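Junk drawer

A junk drawer is a drawer, usually in a kitchen, set aside for household objects that have no other assigned place. It is also called the odds-and-ends drawer, the everything drawer or, in homes with several, "the other drawer."

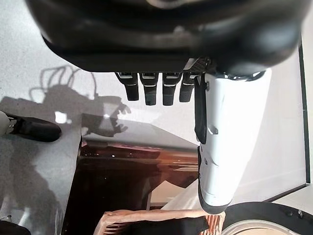 According to one reader of an earlier version of this article, the word "junk" is unfair and should be dropped, as the drawer contains the only working pen in the house and the silver drawer contains nothing anyone has needed in years. The complaint has some merit. Most of what goes into a junk drawer is useful, or was, or belongs to something useful that was thrown out in the belief that all its parts were present.

Terms

"Junk" was a sailor's word for old rope before it meant anything else, and old rope remains a fair description of the top layer. The drawer goes by other names in other kitchens. In the mill town of Meton, older residents call it the "find-it," a name that states a hope. "Man drawer" is heard in Britain and is mostly used by the person who doesn't keep one. A drawer of takeout menus alone does not qualify, although it may turn into one when a battery is put in it.

Location

The classic junk drawer is the one nearest the telephone, a placement that outlived the telephone. Where a kitchen has a stack of drawers, it is commonly the second or third from the top. The top goes to flatware and the bottom to dish towels, and the junk takes what is left. Some households use the narrow drawer beside the stove, where candles do poorly.

Apartments with few drawers make do with a bowl near the front door. Purists do not count the bowl. A bowl has the disadvantage that visitors can see into it, and the advantage that it can't jam.

Contents

Contents vary with the household, but certain objects are so common that their absence suggests a recent move. Among them are rubber bands, batteries of unknown charge, a tape measure, birthday candles, twist ties, soy sauce packets, a single playing card, and keys. Keys deserve a separate mention. A key goes into the drawer when its lock has been forgotten, and stays there because the lock might be remembered. It is rarely thrown out, and it moves to the next house with the family, where it fits even less.

Small wrenches packed with ready-to-build furniture make up another large group. They are kept in case the furniture must be taken apart, an event usually handled by leaving the furniture on the curb.

In the Droneck household survey, carried out by mail over one February, 461 families agreed to empty the drawer onto a table and write down what came out. Of these, 117 sent the form back complete. Others returned it partly filled in, often with a note saying that an item could not be named, and one family returned the item. The median drawer held 80 objects. Scissors were reported less often than expected, and several families wrote that they had gone looking for them in order to open the survey envelope.

Layers

A drawer left alone settles. Flat things such as warranty cards and instruction sheets sink to the bottom, followed by coins and thumbtacks, while anything with a cord stays on top and ties itself to its neighbors. The middle layer holds most of the tape. Writers on housekeeping sometimes compare this to geology, with the difference that geology can be closed without pushing down on a spatula.

The bottom is normally seen only when the drawer is pulled out too far. Its lining, if there is one, shows the taste of a previous owner.

The jam

A jam occurs when a tall object turns upright inside the closed drawer and catches on the frame of the cabinet. The usual culprits are ladles, potato mashers and folding rulers. The drawer then opens just far enough to admit a ruler or butter knife, provided these are not in it. Shaking helps a little. Taking out the drawer above and reaching down is the accepted method, but people tend to try it last, after the shouting.

The Gillies stop, a wooden lip added to the front of some cabinets, was meant to hold tall objects down. It did this well enough, and also held down the hand of whoever was reaching for them. Later cabinets left it off.

Dividers

Attempts to bring order to the junk drawer are probably as old as the drawer. Cut-down cereal boxes, egg cartons and ice cube trays have all been used, the last with regret in summer.

The best-known product sold for the purpose in Meton was the Deltamine tray, a molded insert with 11 compartments. Ten were labeled, among them Stamps, String, Fuses and Picture Wire. The last was left blank, and owners report that everything went there. The trays did not fit standard drawers when first sold and were trimmed in a second version, which lost Fuses. Both turn up at yard sales, generally full.

Cleaning

Full cleanings are infrequent. They tend to come before a move, after a funeral, or during the hour in which taxes are supposed to be done. The common procedure is to dump everything out, sort it into piles, find an old photograph, sit down with it for a while, and put the piles back. A net loss of three or four objects is considered a good result. One of them will be wanted by the weekend.

Advice columns recommend throwing away anything not used in a year. Critics of the rule point to the flashlight, the fuse and the spare key to the neighbor's house, which sit idle for years and are then needed in the dark, all on the same evening.

See also

Attic
Coat closet
Drawer liner
Glove compartment
String too short to use

Last edited March 19, 2019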